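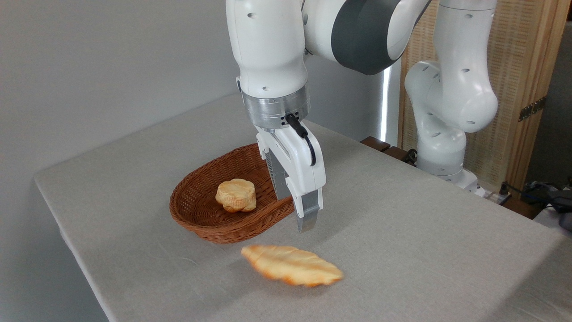 Ok-hee Shin wrote in reply to the previous post that a bread basket should never be lined, and that anyone who lines one is hiding stale rolls. I have given the remark some thought and wish to respond to it at proper length, as the matter of how bread is brought to the table has occupied a good part of my August.

Readers of this blog will recall that I undertook to review the household's serving pieces in an orderly manner, beginning with platters and proceeding to baskets. The platters were concluded last month. Baskets have proved the more difficult category. They are rarely marked with a maker's name, they take up a great deal of cupboard space in relation to their usefulness, and they collect crumbs in places that no brush will reach.

The oval wicker bowl is the piece I have retained for daily use. It is reddish-brown, tightly woven and low in the sides, with a rim that flares slightly. The low sides matter. A deep basket obliges guests to reach down among the rolls, and the one chosen is invariably at the bottom. With a shallow basket the contents may be seen and taken without disturbance to the remainder.

On the question of lining, I am in partial agreement with my correspondent. A cloth napkin folded over warm rolls will soften the crust within minutes, and a good crust is the greater part of what one has paid for. I would nevertheless defend the practice where the bread is seeded or heavily floured. Wicker of a close weave holds on to poppy seeds with real determination, and I have spent more than one evening at the sink with a toothbrush.

A round roll with a scalloped top sits very well in an oval basket. Croissants are another matter. They shed flakes, they do not stack, and their ends are easily broken when they are placed beneath anything heavier. It is my present view that croissants and rolls should not share a basket at all where a second dish is available. My late aunt in Besbridge kept them on separate plates for this reason, and was considered severe on the point.

I would also record a word in favour of the plain tablecloth. A light cloth between grey and beige flatters bread of nearly any colour, and it does not compete with the weave. I formerly used a checked cloth at breakfast and have now retired it to the picnic hamper, where it is better suited.

As to care, the following has served this household adequately. The basket is turned over and tapped firmly after each meal. It is wiped with a barely damp cloth and left upside down on a rack until the morning. It is not put in the dishwasher, nor is it stored in a plastic bag, a practice which cost me a perfectly sound basket from the Trusville market some winters ago. Mildew had entered the base and could not be persuaded to leave.

Two enquiries have been received regarding where to buy rolls of the scalloped kind. The bakery on the Yeon side of the bridge makes a respectable one, though it is generally sold out by 10 a.m. I have not yet tried those from Sokota and would welcome a report — particularly as to whether the crust survives the trip home in a paper bag.

The next category under review is butter dishes, of which the household possesses several, all of them chipped.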